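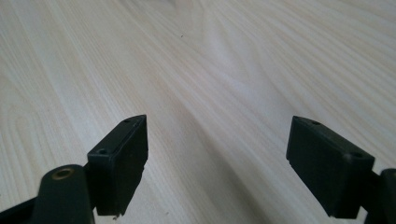

Notes on Learning When a Grasp Begins

31 August 2018

Over the past several months our group has been studying a narrow question: how well can a policy learn the moment at which a gripper should start to close, when it is trained only on demonstrations recorded with a hand-held tool? The full report is in preparation. I am setting down the main points on this page for colleagues who have asked about the work, and for students who may wish to repeat it.

The method is a form of imitation learning. A person holds a two-finger gripper, carries out a simple task on a table, and the camera mounted on the tool records what lies ahead of the fingers. The opening between the fingers is logged with each image. A network is then trained to predict the next motion of the tool and the next value of the opening. The same fingers are later fitted to an arm, so that the view during training and the view during use are as close as we can make them.

Our first model, which we call Stimberg, treated every image in a demonstration as equally useful. It learned to approach objects well, but its closing was poorly timed. In many trials the fingers began to close while the object was still well ahead of them. Deming Long reviewed the failed trials and proposed that the fault lay in the data. Nearly all of our recordings began with the tool already on its way to an object. The model had seen very little of an open gripper over bare table, and it had no clear notion of a state in which the correct action is to keep the fingers apart and continue.

We therefore recorded a second set, named Lustis, in which each session includes periods with the gripper open and no object between the fingers. The operator moves the tool over the table surface at working height before any object is approached. The original set holds 3421 demonstrations. With the new sessions added, the total is 3853. The network, the training schedule and the test objects were left unchanged.

The effect was larger than I had expected. Early closing occurred in 33 percent of test trials with the Stimberg model and in 4 percent with the model trained on the combined data. Success on the whole task improved by a smaller margin, as some trials that had previously failed at closing now failed later, most often during the lift. Zhiqiang Fang is examining those cases separately. They appear to depend on finger contact, a matter that the camera view alone does not settle.

Several points of practice deserve mention.

Surface appearance matters. A table with visible wood grain gives the network long lines and curves to respond to, and in early tests the model sometimes treated a strong pattern in the grain as the outline of a thin object. Uneven light has a similar effect. The shadow of the tool falls between the fingers and moves with them, and a model that has not seen it often enough may take it for something to be grasped. We decided against covering the table with plain cloth. A policy that works only over cloth is of limited use to us.

The finger pads must be checked between sessions. Dust and small flecks collect on dark plastic, and the pads occupy the same region of every image. Any change in their appearance is therefore a change in every sample of that session. Pads should also be seated in the same position after each removal. Two early sessions were discarded for this reason.

The opening must be calibrated at its widest setting as well as at its narrowest. We had been calibrating only the closed position, and the error at full opening was large enough to blur the difference between waiting and beginning to close.

I would caution readers against drawing too broad a conclusion. The tests were made in one room, with one design of finger and a modest range of objects. Our partners at Grerovmont intend to repeat the trials on their own tables, and their operators have had no contact with ours. A version of the model with a short memory of past images, named Jin, is also in training. Its results will be posted on this page when the test runs are complete.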